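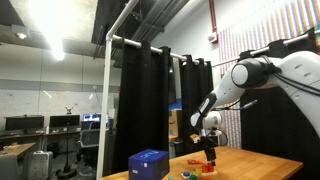
Photo: Florence Lapointe

How to Pack Small Parts for Mailing

Small parts are harder to mail than large ones. They slide into corners, work through seams and rub against each other for the whole trip. The method below works for hardware, game pieces, beads, model parts and most other things that fit in the palm of your hand.

What you need

- Zip-top bags in two sizes
- A small, stiff cardboard box
- A larger mailing box
- Packing paper or clean newsprint
- Two-inch packing tape
- A permanent marker
- A kitchen scale

Step 1. Sort before you bag

Lay everything out on a flat surface with good light. Group the parts by type first, then by size. If you are mailing a set, check it against the parts list now and mark off each line. Anything missing is much easier to deal with before the tape goes on.

Keep metal and soft parts in separate groups. Screws will dent foam and scratch painted plastic in a day or two of shaking.

Step 2. Bag each group

Use the smallest bag the group will fit in. Press the air out, close the zip and fold the top over once. Tape the fold with a short strip and turn the end under to make a pull tab. Write the contents and the quantity on the bag before you fill it. Marker skips on a lumpy surface.

Anything with a sharp point goes in two bags, with a piece of folded card between them.

Step 3. Fill the inner box

Put a layer of crumpled paper in the bottom of the small box. Heavy bags go in first, flat on their sides. Add paper between layers and fill the last gap under the lid. Close it and shake it next to your ear. If you hear movement, open it and add more paper.
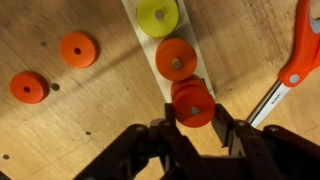 Flat round pieces travel best on edge in a row, the way coins sit in a roll. Wrap the row in one sheet of paper, twist both ends and lay it along the longest side of the box. Stacked flat under a heavy bag, soft pieces can take a set and stay bent.

Step 4. Pack the outer box

Leave two inches of space on every side of the inner box and fill it with paper. Put a slip with both addresses inside before closing, in case the outside label comes off. Tape the center seam, then both edge seams, top and bottom.

Step 5. Weigh and label

Weigh the box after it is taped. My last parcel to Skullurcombe was 681 grams before the outer box and 1130 grams finished, enough to change the price. Put the label on the largest face and keep it off the seams.

If you reuse a box, cover or remove every old label and barcode. Normand Lévesque wrote in to say that a parcel of his went back to Plimivthorpe twice on account of an old sticker on the bottom.

Updated 7/27/25

Related articles

How to Reuse Cardboard Boxes Safely
Choosing Packing Tape for Cold Weather
Labeling Storage Bins in a Workshop
How to Mail a Framed Print
Cleaning and Checking a Kitchen Scale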